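Skip to content Home Checklists Rooms & Fit-outs Kitchen Play Contact

Search this site Enter keywords Go

Display table check, Zirnley showroom

Checked by Rajeshwari Nadar, Saturday, before opening. Comments are mine. Complaints about the comments go to Genivaldo Furtado, who will forward them to me.

1. Tabletop: splinters, lifted joins, sticky patches
PASS. Ran a palm over the whole thing and came away with the same number of fingers and no jam. The oil finish from March is holding up. Please don't re-oil it on a Friday night again. I wore that cardigan exactly once.

2. Edges and corners
PASS, with a grumble. The standard is Endik's, and it asks for no sharp corner at toddler forehead height. Our corners are fine. Our toddlers vary. Rosimeire Trindade has asked for foam caps and I have no objection beyond the colour she picked.

3. Placemat lies flat, no curl
PASS. The old mat curled at the rim like a stale sandwich and slid when anybody breathed on it. It went to the back cupboard, where it may curl in peace.
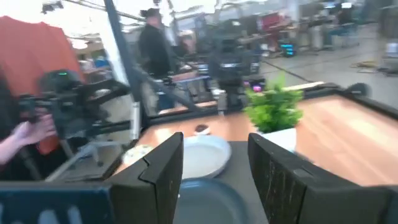 4. Greenery
PASS. Plants get their own line on the sheet after the basil incident, which left potting mix in three teacups and one handbag. The bright green bushy number in the square white pot is artificial, so it can't be overwatered, though I'd put nothing past the weekend crew. Dust it with a dry brush. Someone has been misting it and I would like them to stop.

5. Plates: chips, cracks, rough rims
PASS. Run a fingernail right around each rim. If it catches, the plate is out, and "only a little chip" is how we came to have a drawer of little chips. Tsikata will swap damaged stock if the box is kept. The box is never kept.

6. Toy food: small parts and loose bits
PASS. Tug test on everything with icing, sprinkles or drizzle. Nothing came away in my hand. Azra Delić reckons my tug is too gentle, and has offered her nephew as test equipment. Any piece that sheds gets binned the same day. It does not go back on the table icing side down.
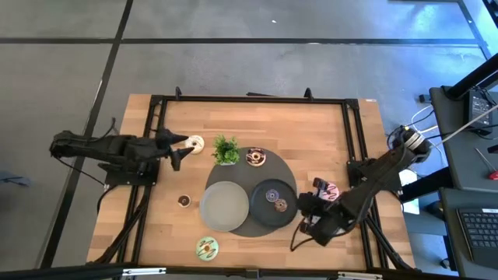 7. Toy food: signs of chewing
NOTE. I know a tooth mark when I see one, and the set I pulled from under the counter had a beauty. It's too wide for a child. I'm not naming anyone, but the morning tea tin does get refilled on Mondays and perhaps people could hold out until then. That set has been binned.

8. Cleaning between sessions
FAIL. The sheet on the wall is signed for the morning and blank for the afternoon, 2 days running. Warm soapy water, rinse, air dry on the rack. The lemon spray is for windows. It makes the food smell of windows.

9. Load on the table
PASS. The plate under the top says 55 kg. It's a table for pretend afternoon tea, so we've got some room to move. Sitting on it remains off the menu, whatever your hip is doing.

10. Floor: trip hazards and spills
NOTE. Check the floor on all sides before letting anybody in, and once more after lunch. Anything that lies across the walkway gets taped down or moved. Mirela Guimarães has the good tape. She will want to know what it's for. 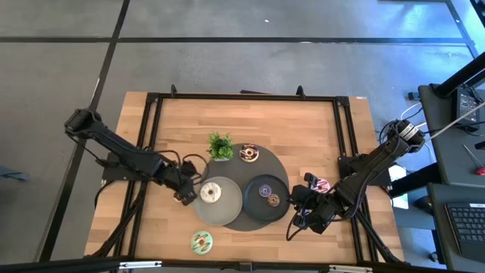
11. Spares
FAIL. The Celtton order was for 100 paper doilies and what turned up was 7. They're very nice doilies. Azra is ringing them.

12. This clipboard
FAIL. The pen is on a string and the string is on nothing.

Result: 3 fails, none of which stops us opening. Items 8 and 11 to be fixed by next check. Item 12 I'll do myself, with Mirela's tape, if she's in a giving mood.

Signed: R. Nadar
Seen by: G. Furtado ("Seen, not agreed with. The misting was once.")

Recent checklists
Reading corner: shelves and cushions
Back cupboard, such as it is
Front door, mat and ramp
Kettle and morning tea bench
Dress-up rack: hooks and hems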